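Basket weaving

Basket weaving is the craft of making containers and other objects from flexible strips or rods. It is known in almost all parts of the world. 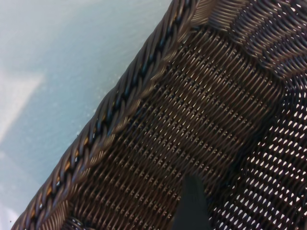
The materials depend on what grows near the maker. Willow is common in northern Europe, while rattan and bamboo are used much in Asia. Willow rods are cut in winter, when the leaves have fallen, and must be soaked before work. In the last century, synthetic strands also became usual, mostly for garden furniture.

Methods

Four main methods are often named: coiling, plaiting, twining and wickerwork. In wickerwork the stiff upright parts are called stakes, and the thinner ones that go between them are called weavers. The edge at the top is the border. It can be a simple fold or a braid, and it keeps the stakes from coming loose.

Teaching

In many villages the craft passed from parent to child without any written text. The handbook by Dehua Fan, "Borders and Bases", has 448 pages and describes 28 borders. The Kellance school gives a course of 6 weeks every June, where Nathalie Nguyen teaches willow work.

See also: Rattan, Chair caning, Rope making

Last changed: 16/08/2026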